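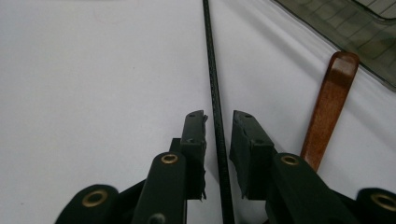
Spring check for potted and bedded prickly pears

I've kept opuntias going for a good long while now, mostly in pots along the south wall and a few in the gravel bed by the gate, and every year I go over them before the weather warms up. I used to do it from memory and I always forgot the drain holes. So now I print this out and scribble on it. My comments are from the last time through, so skip them if you only want the list!

Before you start

[ ] Gloves on, and check the fingertips for old spines first. I wear the thick ones with a thin pair underneath, because the tiny hairy spines (glochids) go straight through leather sooner or later.
[ ] Eye protection. Yes, even for the little ones.
[ ] Tweezers and tape in your pocket. If they're in the house you'll be opening the door with spiny hands.
[ ] Kids and dogs somewhere else.

Pads

[ ] Look at both sides of every pad. Comment: the big plant from Mikuš had a soft brown patch on the wall side that I'd missed all winter. Cut it off well below the brown and dusted the cut with sulfur.
[ ] Press the base with a stick. Firm is good. If it gives, go to Rot, below.
[ ] White fluff. Cochineal, nearly always. Squash a bit on a scrap of paper, and if it comes up crimson you've got it. Comment: two pads, hosed off hard, came back in a month, hosed again.
[ ] Corky skin low down. This one's fine on an old plant. I panicked over it for years.
[ ] Wrinkled pads. Thirsty after a dry winter, usually. Don't soak them in the cold, they plump up by themselves once you start watering.

Pots and weight

[ ] Push a skewer up through each drain hole. Comment: three blocked, all with roots.
[ ] Rock the pot. If it wants to tip, take a pad or two off the heavy side or move it into something wider. I lost a lovely tall one to wind in November and it took the bench with it.
[ ] Cracks in the clay. Run a thumb round the rim (gloved!).
[ ] Ties and stakes. Loosen anything that's biting in.

Bed

[ ] Nothing hanging over the path at face height or leg height. Comment: cut back the Nulari plant again. It grows toward the mail carrier, I swear.
[ ] Gravel pulled away from the lowest pads.
[ ] Water standing anywhere an hour after rain? I dug a shallow trench behind the bed and it's been much better, though the corner by the downspout still sulks.
[ ] Weeds out, with long tongs. Grass in among the pads is the worst job of the lot and I leave it till last every single time.

Rot

[ ] Clean the knife with alcohol between cuts, every cut.
[ ] Keep cutting until the inside is one even color with no orange ring.
[ ] Let good pads dry in the shade before replanting. Two weeks for small ones, longer for the fat ones.
[ ] Bad bits in the trash. I don't compost them.

Finishing up

[ ] Gloves into their own bag. Never the washing machine. Ask me about the towels.
[ ] Sweep the path and run the tape over your sleeves.
[ ] Write down what you cut. Comment: 67 pads off this time, most of them healthy, so if you're near Prernilach there's a crate by the gate, help yourself.

Comments

Rostislav Říha
Do you do the cochineal test on the green-fruited kinds too? Mine have fluff but it hardly stains.

Kwok-wai Yip
@Rostislav could be mealybug, mine was. Alcohol on a cotton swab, then check the roots when you repot.

Rostislav Říha
Thanks, will look at the roots this weekend.

Gravelbed60
Took four pads from the crate, thank you! What happened with the towels?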